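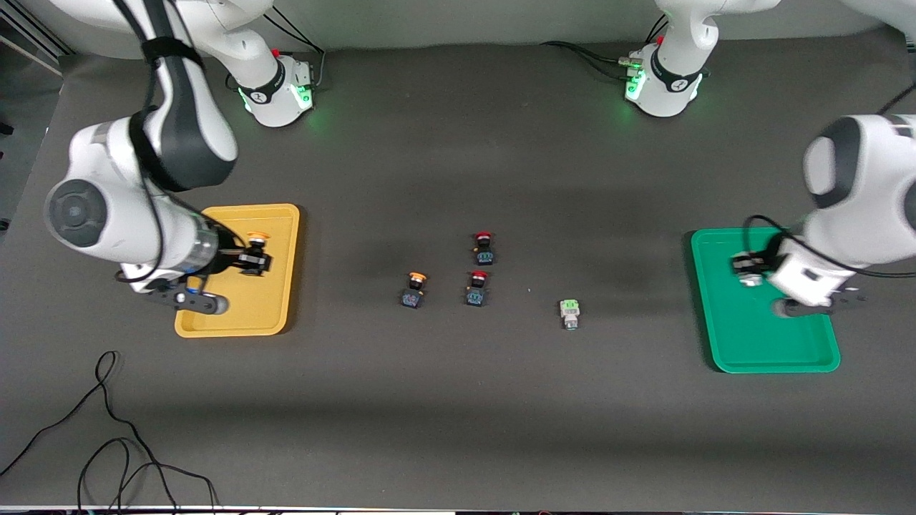
Figura 3. Los dos brazos con un objeto pequeño cada uno, sobre las bandejas amarilla y verde.

4.2. Coordinación bimanual

El planificador reserva el espacio central por turnos, con una cortesía que sus autores no siempre practican. En 486 ensayos, 18 acabaron en bloqueo mutuo: cada brazo cedía el paso al otro hasta agotar los 240 ciclos de espera. Taşdemir, nuestro árbitro de prioridades, desempata ahora al azar.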